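Tridex Cuda hand-held gripper, two-person station kit
Equipment page for buyers and site planners 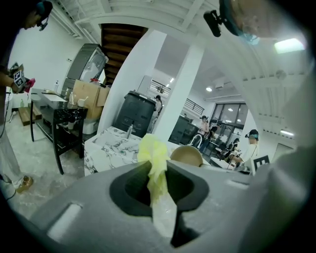
Cuda grippers in use. Foreground: gray gripper body with a cloth in the center slot. Left: second operator with headset and tagged gripper.

Overview
The Cuda is a hand-held gripper for recording manual tasks in furnished rooms. It is sold as a station kit for two operators and can be run on one floor or split between levels. The kit replaces the single-operator set, which remains available as a spare-parts order until stock is gone.

Station kit contents
Hand-held grippers: 4 (two per operator)
Head-mounted camera rigs: 2
Headsets with microphone: 2
Printed fiducial tags: 18
Charging dock: 1
Transit case: 1

Cloths, bottles, boxes and other task items are not supplied. Budget for them separately.

Site requirements
Floor area: 55 square meters minimum for one kit, furniture included
Floor: hard and level; low-pile carpet is acceptable
Lighting: fixed ceiling lights on throughout the session. Large windows and glass doors need blinds if direct sun reaches the work surfaces.
Work surfaces: at least two, at different heights
Storage: one lockable cabinet per kit

Keep stair treads clear of cables. Glossy appliance fronts and polished stone tops can be used, but tags should not be placed where they face one directly. Allow one desk for each person reviewing recordings on site.

Planning the order
Most sites underestimate changeover time. Allow 18 minutes per operator for fitting, tag check and sound check, and the same again after a break. A kit on a full-day schedule needs a second set of batteries (order separately, Hầu pack, two per gripper).

Finger pads are a wear item. Replace after 95 hours of cloth work, sooner on stone or unglazed ceramic. Pads are sold by the pair and fit both the left and right gripper.

Shipping weight of the kit, packed: 55 pounds
Standard lead time: 18 working days
Cable and strap spares: 191-piece box, one per site

Kits ordered before July firmware was released ship with the older dock. The dock works with current grippers but charges two at a time.

Quotes and site surveys
Prices are by written quote only. Send a floor plan with ceiling heights, window positions and the number of operators per shift.
Quotes: Lâm Lâm, Murnolcombe office
Site surveys and spares: Tín Lã

Page revised September 26, 2019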